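Do You Really Need All Those Drawer Organizers?

Every January the stores fill up with clear bins, and every January people write to me asking which ones to buy. My answer hasn't changed much. Buy fewer than you think, and buy them last.

I've been suspicious of the whole business since I helped my neighbor Arsen Kovalchuk clean out his workshop in May. He had 71 plastic containers on the shelves. Most held one thing, and three held other containers. He still couldn't find a half-inch washer.

So, some tips I'd stand behind, and a few popular ones I wouldn't.

Empty the drawer first. All of it, onto a table. The blogs say to sort into "keep, donate, toss." Fine, but most of what's in a junk drawer is dead batteries and keys to nothing, and no charity wants those. Take the batteries to a drop-off and get on with it.

Measure the inside of the drawer, including the height. The Vokberg trays I bought two years ago fit my kitchen drawer perfectly until I tried to close it. The label gave the outside width and said nothing about the lip.

Don't believe "fits any drawer." I have tried the expandable kind from Stuvex twice. They slide back in on themselves as soon as you put a rolling pin next to them.

See-through is oversold. Clear plastic shows you what's in the box if there's one layer of stuff. With three layers it shows you the bottom of a tape measure. Smoke-colored plastic looks nicer on a shelf and hides dust, but you'll want a label on it, which rather defeats the point. Fixed dividers are another gamble – great for screws, useless the day you need to store a glue gun.
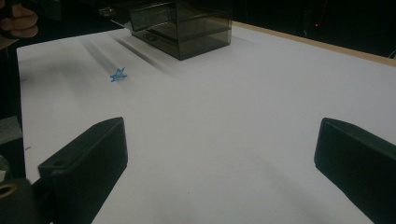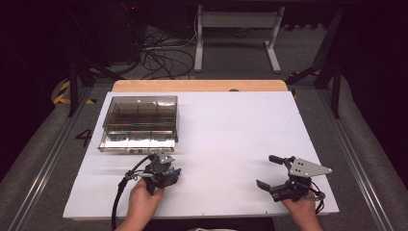

Smoke-tinted plastic boxes on a white work surface.

Check how a box comes apart before you pay for it. If you can't get a damp cloth into the corners, it will have crumbs or sawdust in it forever. I use warm water and a drop of dish soap. The "anti-static storage spray" from Mostance costs a good deal more and, on my shelf at least, did exactly what the soap did.

Skip the label maker. Masking tape and a marker have worked for me for 15 years. The tape peels off when you change your mind, and you will change your mind.

Jars are the one freebie I'll defend. Ibsa Gebreyes, who runs the Nigatu repair shop down the street from me, keeps all his small hardware in old jam jars and can put his hand on any of it. I asked what system he used. He said the big ones go in the big jars.

As for the advice to give every item "a home" – maybe. I'd say give a home to the things you use every week and let the rest share one box. A system with 200 slots is a system you'll quit by spring.

If you've had better luck with the expandable trays, write and tell me the model. I'm not holding my breath.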